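Ludaline five-finger hand, 28 days in

I swapped my old two-jaw Treltwood for the Ludaline hand on 17/10/2026, and I'm still grinning about it! Setup took me 7 tries (the Gidham controller hated my first cable), but once it was talking to the arm I just threw odds and ends on the mat and had a go.

Grip

Cylinders are where it shines. The Treltwood always wanted to tip them, while the Ludaline wraps its fingers around and hangs on. Tape measures are fussier, what with the straps, and a Rubik's cube takes a slower close than I'd like. The flip-up lid on my gray distribution box? Hit and miss, mostly miss.

An orange cylinder on its gray block, with the fingers closed around it:

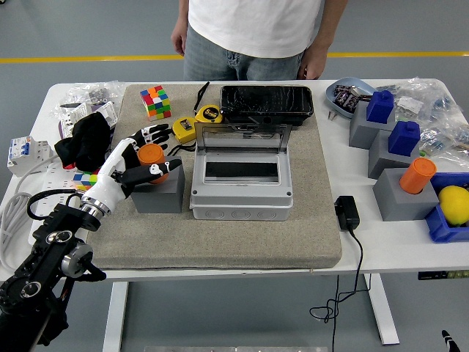
Price

I paid 1357 with the Azimi wrist adapter thrown in. Steep next to two jaws, but I'd buy it again, and I'm keeping the Treltwood for flat stuff.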